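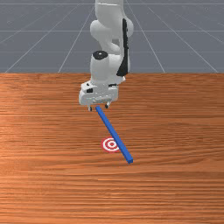 Slide 1. Thank Kittipong for the introduction. Start with the Prunholm library move.

Slide 2. We had 700 boxes and 11 days. Local history went first, then fiction. Pause for the floor plan.

Slide 3. Labels. Shelf number on the short side, room on top. We relabeled 19 boxes on Sunday night. Mention the marker pens.

Slide 4. What I'd change: book the elevator earlier, and weed the magazines before packing.

Questions until 3:30.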